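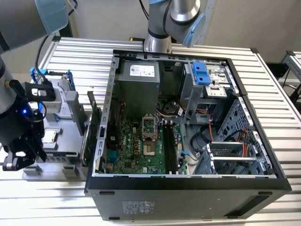
Side panel off, Dell on its side.

200 shares | 4 comments

2. Find the CPU socket near the middle of the green board. Mine's empty, so I keep my fingers well away from it - those contacts bend if you breathe on them!

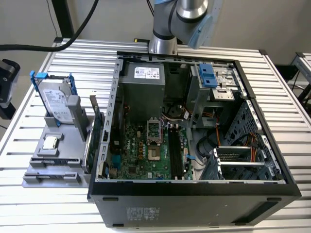 I do the memory next, while there's still room for my hands (the drive cables get in my way later). Push each stick down until both ends click.

3. Check that the orange cable isn't pinched.
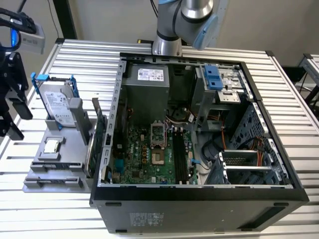

4. Put the side panel back on and stand the tower up.

We use cookies. OK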